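Home | Tickets | Knowledge Base | Status | Log in

Filed under: Handheld grippers / Recording rules / Solved

Ticket 557: cardboard handling episodes keep failing the rules check

Hi all, me again. I'm running two-handed cardboard episodes for the Arnaud task set, and Votance keeps bouncing them with "grip state unclear at start." I read the practice guide twice and still thought I was doing it right, so I'm logging everything I tried in case it saves somebody an afternoon.

First I swapped the battery packs. No change. Then I re-ran the finger calibration on both grippers (the Geltent routine, the long one) and got a clean pass on each. Still bounced. Then I cleared the Pludora cache, mostly out of spite.
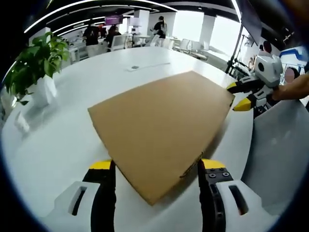 So I went back to the rule itself, section 5, and read it slowly. Both grippers have to start fully open and clear of the object, and hold there for 2 seconds before either one closes. I'd been letting one hand take hold of the sheet while the other was still coming in — feels natural, saves time, breaks the rule. The checker wants one clean open state from both sides or it can't tell where the episode begins.

Changed my habit, recorded a fresh batch, and they all went through!

Two asks before you close this. Could the error text say WHICH gripper it's unhappy with? And the guide says the wait timeout is 3000 but never gives a unit. I'm assuming milliseconds, but please write it down, we have new people starting in April and they will ask me.

Update, 4:40 pm: support confirmed milliseconds and says the guide will be fixed. Fine to mark this solved.

Contact support | © Pludora | Back to top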